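Section 4. Getting the sorting table ready for the Stilano

Welcome back, and thank you for bearing with us through the wiring pages. From here on it is all tabletop work, and most people at our Umivcombe office found it rather pleasant once they had done it a couple of times.

If you used to sort the returned stationery by hand, your morning will look a little different now. The Stilano does the picking and dropping, and you lay out the pens, keep an eye on things and decide what to do with anything it sets aside. Nives Russo, who sorted by hand for years, still likes to do the first tray herself, and you are very welcome to do the same.

1. Press Pause on the panel and wait for the light to turn amber.
2. Stand the two clear bins side by side in the middle of the table, open ends up.
3. Lay the pens and markers flat in front of the bins, caps on. They needn't be in neat rows.
4. Leave 30 mm between one pen and the next where you can.
5. Step back, then press Start.

Note: The lamp may stay on the table, provided it keeps to the side. If you move it, please run the light check again (Section 6).

Caution: Never reach over the table while the light is green, even for a pen that has rolled away. Pause first, every time.

Empty the bins after 500 picks, or sooner if you like. For questions about shifts or retraining, do have a word with Lino Cocco.
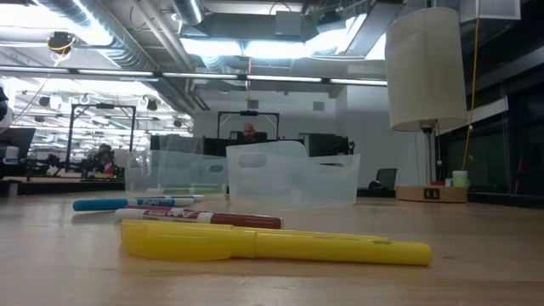
Fig. 4. Markers and bins laid out on the sorting table.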